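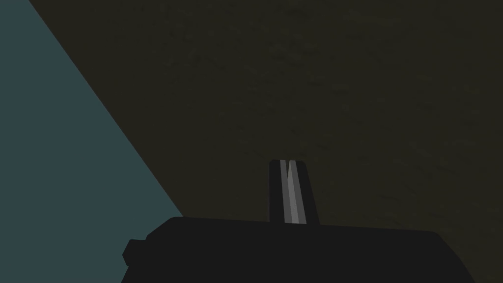
Our project studies the corners and edges of ordinary furniture, and how people who live with this furniture feel about them. A corner is a small part of a table, but it is the part that touches the leg, the hip and the elbow. Rounding also changes how we see a thing. The dark body at the bottom of the picture is almost without detail, yet its softly rounded corners already make it look like one smooth molded piece, and the narrow upright part on top looks less pointed with its rounded end. We wanted to know if such rounding is only a matter of looks, or if the residents of a student house notice the difference in their daily life.

Project report by Thoa Khúc and Sơn Phan
Course: Design for Daily Living

1. Why we chose this topic

We both live in Culside, a student residence with shared kitchens on every floor. In the fall the kitchens on the upper floors received new tables of the model Tirano. The lower floors kept the old ones. The new tables have a rounded top, and the old ones have straight corners with a metal strip. Many residents talked about the new tables in the first days. Some of them liked the tables very much and some said that they look like tables for children. This discussion gave us the idea for the project.

At the beginning we planned to study chairs too. Our teacher told us that this would be too much work for one semester, and we agreed. Beds and wardrobes were also removed from the plan. The report is only about kitchen tables and counters.

2. What we asked

We had two questions. The first question was: do residents bump into straight corners more often than into rounded ones? The second question was: which kind do they prefer, and what reasons do they give?

We did not try to measure injuries in a medical way. When a resident wrote "it hurt," we accepted this as an answer and did not ask to see a bruise.

3. How we worked

The study took five weeks. We put a sheet of paper on the wall in each kitchen, beside the light switch, with a pen on a string. Every time a resident bumped into the table or the counter, he or she could make a mark and write which part of the body was touched. After that we gave a short questionnaire to the residents, and 38 of them returned it.

We also made a simple test in the Cù workshop, where students of our department can use the saws and the sanding machine. Sơn cut two boards from the same piece of beech. The corners of the first board were left straight after cutting, and the corners of the second were rounded by hand with a file and sandpaper. We wrapped both boards in the same soft cloth and asked people to press a palm against a corner with their eyes closed. Then we asked them to describe the feeling in their own words.

The filing was slower than we expected. If the file is held in the same position for too long, it makes a flat place, and then the corner has several small edges in place of a curve. Sơn had to start again on the last corner. A good method is to move the file in a rocking way, from the face of the board to the end, and to look at the shadow on the corner while working. When the shadow changes slowly, the curve is good.

4. Results from the kitchens

The sheets on the lower floors had more marks than the sheets on the upper floors. On both, the hip and the upper leg were written most often. The elbow was third on the lower floors. On the upper floors people mostly named the knee, and we think this comes from the table leg and has no connection with the corner. The Tirano table has its legs very near to the outside, and a person who sits at the end has little space.

Most marks were made in the evening, between dinner and the time when the kitchen is closed. In these hours many people cook together and carry pots past each other. In the morning the sheets stayed almost the same from day to day.

We must say that a mark on the paper is not a perfect measure. A person who is angry after a hard bump will probably make a mark, and a person who had only a light touch will forget it. It is possible that residents with rounded tables bump just as often but feel it less. For the resident this may be the same thing, but for our first question it is a problem, and we could not solve it.

5. Results from the questionnaire and the boards

More residents preferred the rounded tables. The reasons were mostly about comfort: they can lean on the table while they wait for the water to boil, and they can walk past quickly. A few liked the look and used words such as "calm" and "friendly."

The residents who preferred straight corners gave reasons that we did not think about before. When two tables are pushed together for a birthday dinner, the straight ones make one long surface, but the rounded ones leave a small gap in the middle where bread and rice fall through. One resident wrote that she cuts fabric on the kitchen table and uses the straight corner to check her right angle. Another complained that the cloth slides off a rounded table.

For the boards, the words for the straight corner were "sharp," "clear," "hard" and "new." The words for the rounded corner were "soft," "old," "stone" and "soap." Both boards are of the same wood, so the word "soft" was interesting for us. Thoa thinks that people were speaking about the pressure on the skin and used the nearest word.

6. Corner guards

During the project some residents of the second floor bought plastic corner guards of the brand Clirness and put them on their old table. We did not plan this, but we left the sheet on the wall and asked them for their opinion. They said that the guards stay in place well on the wood but become loose on the metal strip, especially after the table is wiped with hot water. Crumbs also collect under them. The residents kept them until the end of our study, and in March we saw that only the guard on the side of the door was still there.

7. What we would change

We would put the sheets in the kitchens before the new tables arrive, so that the same people can be compared with themselves. The floors at Culside are not equal. The upper kitchens have a bigger window and a wider way between table and counter, and this alone can reduce the bumps. We noticed the difference in width only when we drew the plans for this report.

We would also ask about height. Several tall residents said that a rounded corner helps nothing if it is at the wrong height for them, and our questionnaire had no place to write this down.

8. Our recommendation to the residence

If the old tables are replaced, we suggest a table with a small rounding on the corners only and straight sides. Two such tables can still be joined with a smaller gap. The legs should stand further inside than on the present model. For the counters, it is enough to sand the front corner beside the door, and the Cù workshop has agreed to lend the tools for this work during the spring break.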